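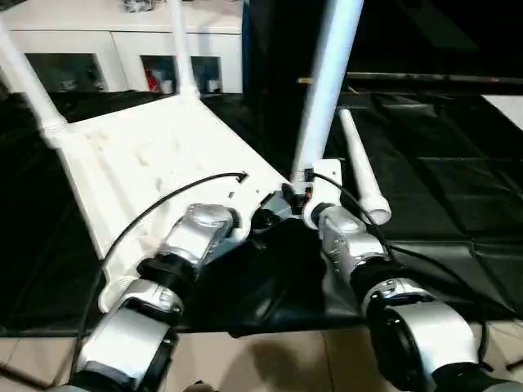

Jan 11, 2020
Chair rig, leg insertion, second round

OK, so the big change since the November notes is that we stopped trying to hold the seat with one arm and do everything else with the other. The seat goes on its back on the black mat, legs up, and both arms work on it together. I was against this (Damir has it in writing, he'll show you) and I'm coming around. With one arm bracing, the seat still creeps on the mat every time we push a leg home, and then whatever pose we estimated at the start is garbage. With both arms in contact we can at least feel the creep in the joint torques and correct for it while it's happening.

The method in short, so I can find it again: the head camera gives a coarse pose for the socket and the leg, we go to a pre-contact pose, and from there it's wrist cameras only. The Spahić controller blends the two estimates by how far the grippers are from contact. Before, we had a hard switch and you could watch the arms twitch right at the handover. The blend got rid of most of the twitch! Borislav wants a plot of that and he's right, it's the nicest thing we have.

Ran 17 insertions with the blend on. Same start pose for the seat each time, leg handed over by me, no restarts inside a run. 8 of them seated all the way with no help. The bad ones are nearly all the same failure: the leg goes in tilted, the ribs on the fitting catch, and the arms keep pushing because the force in that direction stays under the stop threshold. I lowered the threshold and then it quit early on good ones too, so that's back where it was.

Joint elbows-in posture is still worth fighting for. When both grippers come in on the same leg there's very little room between the forearms, and the camera cables want to be exactly where the other arm is going. Please tape them before you start, I lost a good half hour to a snagged one.

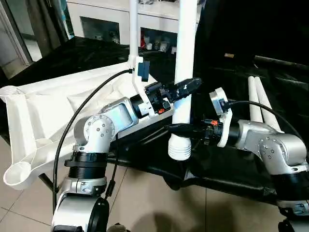 Wrist cameras up close

This is where I'd like more eyes. Once a gripper is near a part, that part fills nearly the whole view and it's all white on white. The edge detector loves the background (cardboard, folds in the cloth, any of it) and more or less ignores the plastic. I went through 213 wrist frames by hand and marked the part outline in each, which was as fun as it sounds, but now we have something to score against. First pass on the Goltstead segmenter is decent wherever there's dark cloth on the far side of the part and pretty poor wherever there's something pale. No surprise, but now it's a number in the spreadsheet and we can stop arguing about it.

Tried turning the exposure down. It helps the bright faces and kills the cloth texture, so the creep check gets worse. Left it on auto for now.

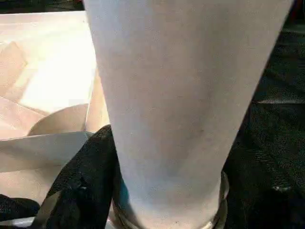
Added by Edit Bárány, same evening

Hyun-seo asked me to write up the finger covers, so this part is mine. The textured covers stay on. I compared 2 cover materials on thin edges and the smoother one let the edge rotate in the grip as soon as the other arm touched the part. The rough one holds, though it adds bulk and you can't see the fingertip itself from the wrist camera anymore. I've started measuring the offset from the cover outline to the real contact line and will put it in the shared sheet under "covers". Despina, if your calibration script still assumes bare fingers, it needs that offset or the pre-contact pose will be off.

Thin edges are a separate problem from legs and I'd keep them in a separate set. The approach angle matters much more, and closing force much less than I expected. 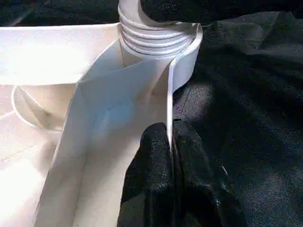 Wrist view, fingers closed on the upright edge, ribbed part behind.

To do, whoever gets in first:
- tilt check before pushing, using the outline and not the pose
- stop threshold by direction (Borislav has a sketch)
- rerun the set with the blend off so the comparison is fair
- cable tape, we're out
- ask Damir where the Ulodby logs went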